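Nivel: cualquiera que haya perdido una tarde buscando unos pantalones negros dentro de un cajón negro.

# Doblar la ropa encima de la cama

Tengo un armario Grumevon de 109 cm de ancho y una cómoda heredada que cierra cuando le apetece. Durante años culpé a los muebles. Luego medí lo que metía dentro y pedí disculpas, al menos a la cómoda.

## Lo que hace falta

- Una cama hecha. Sí, hecha.
- La ropa, seca del todo.
- Un cartón de 18 cm de ancho, recortado de cualquier caja. El mío viene de un pedido de Lidedero y todavía lleva media etiqueta.

## Paso 1: estirar la colcha

Tira de las esquinas y alisa con el antebrazo. Si doblas sobre arrugas, las arrugas se mudan a la camiseta y allí se empadronan.

## Paso 2: las prendas oscuras

Empieza por lo negro. Sobre una tela clara se ve el contorno y se nota enseguida si un lado asoma más que el otro.

1. Extiende la prenda boca abajo.
2. Pon el cartón en el centro, pegado al cuello o a la cintura.
3. Lleva los dos lados hacia dentro y saca el cartón.
4. Dobla a lo largo hasta que quede un paquete alargado.
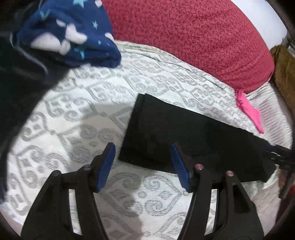
*Tela negra ya doblada, en diagonal sobre la sábana estampada.*

Si las capas no coinciden en la punta, déjalo. He llegado a rehacer una camiseta 11 veces para acabar poniéndomela esa misma noche.

## Paso 3: los colores

Lo de color va después y en su propio montón. En mi casa el sistema es sencillo: lo negro abajo, lo vivo arriba, los calcetines donde Dios quiera. 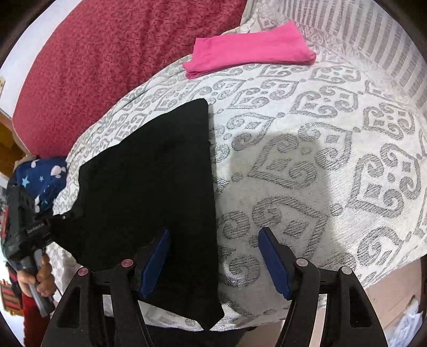 El orden de los montones importa más que el doblez, por mucho que el folleto de las cajas Sketano dedique cuatro páginas a lo segundo. Deja sitio entre una prenda y otra hasta que decidas a qué cajón va cada una. La rosa, doblada a lo largo y puesta más allá de la negra, se localiza desde la puerta; la negra hay que ir a tocarla para saber qué es. Por eso las oscuras las guardo de canto, con el doblez hacia arriba.

## Paso 4: al cajón

Mete primero lo que menos usas. Si el cajón no cierra, saca dos prendas y no discutas con él. Los separadores De Graaf van bien, pero una caja de zapatos sin tapa hace lo mismo y ya la tienes debajo de la cama.

Las sábanas bajeras quedan para otra página. Llevo desde julio intentando escribirla.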